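Jatari, round two: picking small things out of a box lid by hand gripper. 431 examples so far, target is 600.
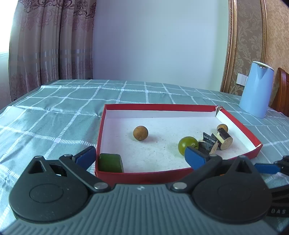 2/ The set has balls, pieces of wood and a green block. The lid is red with white walls. I change the layout after every take.

3/ Threw out 66 takes from February. Most of them I closed the fingers too early and shoved the ball into the wall.

4/ Heriberto Becerra asked if failed grabs are worth keeping. I keep them if I recover in the same take. They get their own tag.

5/ First training run was on 326 examples. Fine on balls, poor on bark. More wood tonight.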